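Excess on escape of water claim - worth switching?
Home and Contents Insurance > Buildings cover

kathumani46
Posting on behalf of my mum as much as myself. We had a pipe go under the kitchen sink in November and it took out the base units and part of the floor. The claim was settled at 2762 after the excess. Renewal has now come through from Koech and the escape of water excess has gone from 200 up to 500, and the premium is up as well.

Is it normal for them to raise both? I assumed it would be one or the other. The house is a three bed semi in Gedham, nothing unusual about it, no flood history.

Kiprono

peninah_m
Quite normal, yes. The compulsory excess for escape of water is nearly always separate from the general one, and a lot of insurers put it up after a claim. Look at the schedule and not the covering letter, as the letter often only shows the general excess.

Did you have any no claims discount on the buildings part? If that has gone too it would explain most of the premium.

Plarkelov
I would leave. Loyalty gets you nothing after a claim. I had one bathroom leak, stayed put for two more years and paid over the odds for both of them. Get five quotes, declare the claim on all of them and go with the cheapest that has trace and access.

jlyimo
Disagree with going for the cheapest. Trace and access limits vary a lot. My old policy had a limit of 4000 and the plumber had to take up a tiled floor in two rooms to find the leak, so we were paying the rest ourselves. The new one is higher and costs me very little more.

Also check whether they will only use their own contractors. Some knock money off the settlement if you use your own.

Joyce

kathumani46
Thanks all. Peninah, yes, there was no claims discount on the buildings side, five years of it, and it has gone down to two. I had not spotted that.

Joyce, I can't find a trace and access limit anywhere in the schedule. Would it be in the policy booklet?

jlyimo
Booklet, usually under buildings, in the section on extra cover. If it isn't listed at all, ring them and ask them to confirm it by email. Don't take it over the phone only.

ruba_c
Coming at this from the other side, I handled household claims for a few years. Two things. Ask whether the new excess applies for the life of the policy or gets reviewed after a clear year. And do a list of contents now while you are thinking about it. People always do it after the loss and then can't remember half of what they had. Go room by room, open the cupboards and keep a copy somewhere outside the house.

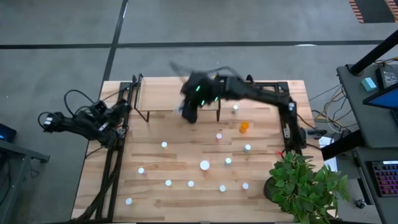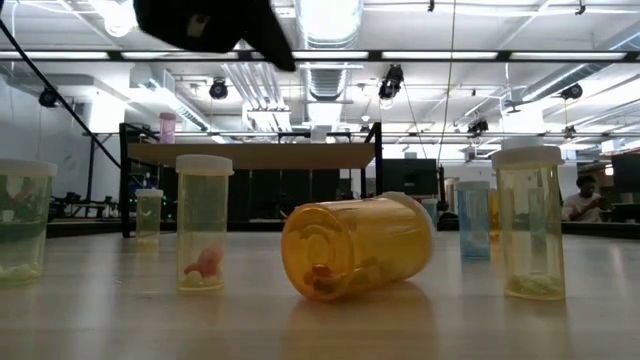
A wooden tabletop in both.

For anything worth more than the single item limit, keep the receipt as well. Bank statements will do if you have lost it, but they slow things down.

Ruba

Plarkelov
Still say leave. A clear year with a 500 excess is a year of paying for cover you'd think twice about using.

peninah_m
That depends on the quotes though. A new insurer may set the same excess once the claim is declared. Mine did.

kathumani46
Two quotes done this evening. One has a 350 excess and is slightly dearer, the other won't quote at all until the claim is a year old. Koech have said by email that the excess is reviewed at each renewal. I'll get a few more before deciding.

jlyimo
Check the start date too. You don't want a gap of even a day between the two policies.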